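Hurthorpe Room, Fludasau Premises
Minutes of the table and enclosure meeting
Sunday, August 3, 2025

Present: the three keyholders and the representative from the Premville store. Apologies were received from the workshop lead. The meeting opened at 10.

1. Minutes of the last meeting
Agreed as a correct record, with one change. Under item 4, "side rail" should read "rear rail".

2. Matters arising
The second set of shelf labels has been printed but not fitted. Carried forward.
The key to the tall cupboard was found in the wrong drawer and has been put back on its hook.

3. Black fabric
The cost of spare black cloth was discussed. Hjaltadóttir quoted 500 for a full set, walls and ceiling, delivered folded. A cheaper lining was offered but the sample let daylight through when held to the window, and it was turned down. Agreed to order one full set and keep it at Premville until needed.
It was noted that fabric should be brushed downwards with the soft brush only. The vacuum cleaner is not to be used on the ceiling cloth - it pulls at the fixings.

4. Ceiling cables
Tension in the two crossed cables is to be checked monthly and entered in the blue book. Nothing is to be hung from them, including cloths left to dry. The August check is still to be done.

5. Clamps and brackets
The meeting went through the fixing list. Clamps at the two back corners of the table frame stay where they are. A request to move one of them forward was not supported, as the table would then need levelling again. Brackets are to be tightened by hand first and then with the short key. Spare bolts are in the tin on shelf 11.

6. Objects on the table
Agreed that objects not in use go along the back edge, side by side. The wooden box with the slot is to be placed with the slot facing up. The pink and white cup may be used to hold small items, but only one at a time, as larger loads tip it over. Cups and boxes are to be wiped with a damp cloth at the end of each week and put back dry.
The table surface marks easily. No tape is to be stuck to it.

7. Storage
The Premville store has room for two more crates. Crates must carry a list of contents on the short side. The upper limit on the annual storage budget remains 3000 and no increase was asked for.

8. Any other business
The door to the corridor does not close fully in warm weather. To be reported to the landlord.
The next meeting will be in the same room, at the same time, date to be sent round.

Actions
Order black fabric from Hjaltadóttir - Fludasau office
Cable tension check and entry in blue book - keyholders
Fit shelf labels - keyholders
Report corridor door - Fludasau office
Contents lists for the two crates - Premville store

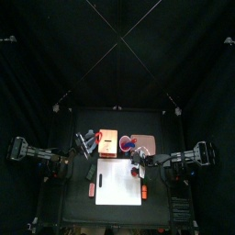 Corrections to these minutes should reach the Fludasau office before the next meeting. The fixing list and the Hjaltadóttir quotation are kept with the signed copy.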